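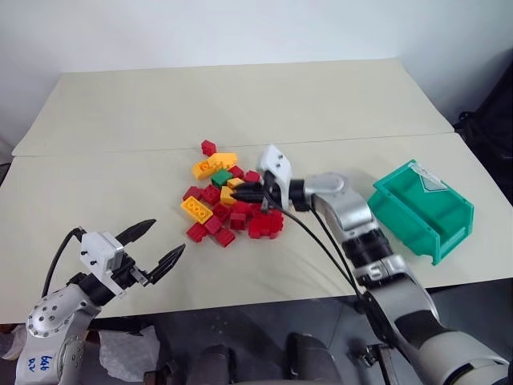 Sulthorpe Scale Modelers started with a box of half-built airplane kits and a kitchen that was needed for dinner. Villads Vigfúsdóttir had 40 kits in the hall closet at the time (most of them started, hardly any with a canopy on) and went looking for a bigger table and some company. We've had both ever since! Most of us came to the hobby by way of toy bricks, a pile of red and yellow ones with the odd green piece mixed in, and plenty of us still get them out when we're trying to work out how a hangar or a control tower should go together before we cut any styrene. It's a great way to find out your doorway is too small for your bomber.

What we build

Airplanes, mainly. Props more than jets, 1/72 more than 1/48, though there's a loyal 1/48 crowd who will tell you at length what you're missing. We also have armor builders, two people who do nothing but racing yachts, and a growing bunch who like spaceships and walkers and anything else where you get to make up the paint scheme. Resin, vacuform, injection molded, scratchbuilt, it's all welcome. If you bring in a snap-together kit you bought on a whim, somebody will want to see how the wing roots fit.

The workshop

We're on the upper floor of the old Eskildsen building, up the side stairs. There's a spray booth with a proper extractor, a compressor you can hear yourself think over, and good daylight lamps at every bench. Bring your own knife and your own brushes. Glue, filler, sanding sticks and masking tape are shared, and so is the decal bin, which holds more than 2,000 leftover sheets from kits going back further than some of our members do. If you need a set of tiny stencils for a wing panel, dig in. Please put the sheets back in their sleeves, as they curl up something awful in summer.

The kit library grew out of that hall closet and now runs to 300 boxes. Members can take one home, build it and put a different kit back in its place. It doesn't have to be worth the same. We've seen a big four-engine transport traded for a very small tractor and everyone went home happy.

Beginners' nights

These are probably our favorite thing we do. You get a simple fighter kit, a seat next to someone who has made all the mistakes already, and as many evenings as you need to finish it. We go through cleaning up parts, dry fitting, closing up a fuselage without a step down the spine, and putting on decals so they don't silver. Airbrushing comes later, once you've had some fun with a brush. Kids are welcome with a grown-up, and the grown-up usually ends up with a kit too.

The Stinora Show

Every December we clear the benches and put on the Stinora Show, named after the little floatplane on our sign (Villads's own design, so don't go looking for it in the reference books). Last time we had 199 models on the tables, including a wonderful Zorkska diorama, our members' ongoing made-up airfield that gets another building every year. There are no classes and no judging. You put your model down, write a card for it, and spend the day talking to people about rivets.

Come and see us

Drop in any evening the lights are on. You don't need to bring a model, but if you have one stuck in a box with a warped wing or a fogged canopy, do bring that. We love those!

Page updated 6/9/22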